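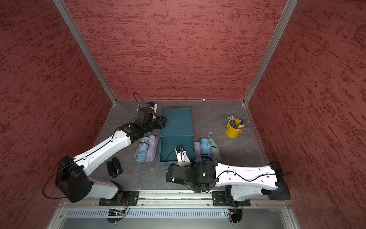

2020-05-26 – Hakuslow re-release, wear notes

Third look at the Varma Hakuslow retro and I still don't buy "cut from the original pattern." The toe box is taller than on my December pair, and the heel tab leans back a good deal more. Tramgate's listing says 3,254 pairs for the whole run. Maybe. The last "limited" Varma sat on their sale page for months.

Glue: sole bond on the left shoe lifts at the medial side when I flex it by hand. Right shoe fine so far. Wiped both with the mild cleaner, let them sit overnight, flexed again, same result. Don't want to call it a batch fault on one pair.

Weight, size 9, right shoe, no insole: 493 grams. Varma prints a lower number but doesn't give the size, so the comparison is worthless. 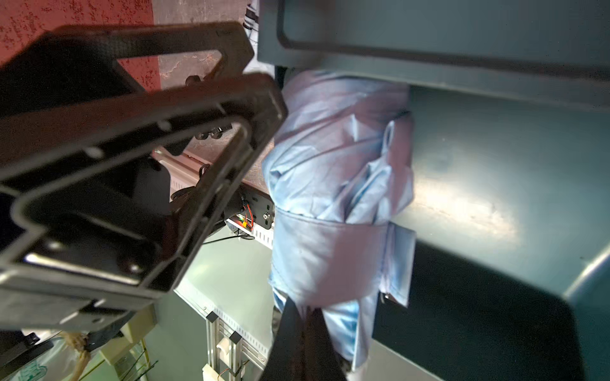

Oda Holmgren thinks I'm being unfair about the toe box. Her view is that the old pairs have sunk with age and anyone measuring a worn shoe against a boxed one will get the answer they want. Fair point on the method. She also says the Dirthorpe shop had 2 unworn originals behind the counter and might let us put calipers on them. I'll believe that when they pick up the phone.

Color next. The gray on the midsole is warmer than the old one under the bench lamp, close to identical by the window. Not writing that up until I've used the same light for both.
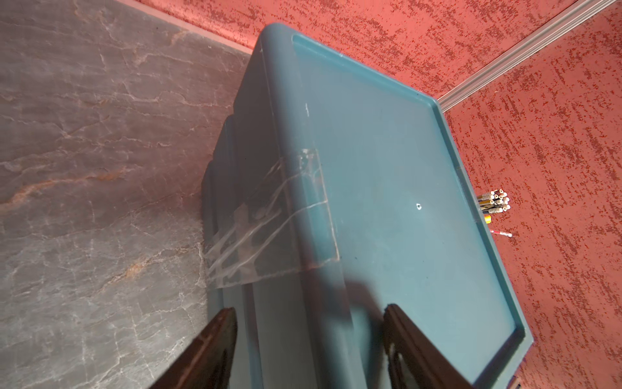 Laces are the one clear improvement: flat, tight weave, no fraying at the tips after some 3 weeks of wear. Insole print is already going at the heel.

To do: calipers, second pair from a different seller, ask Tramgate where the run number came from. Resale talk can wait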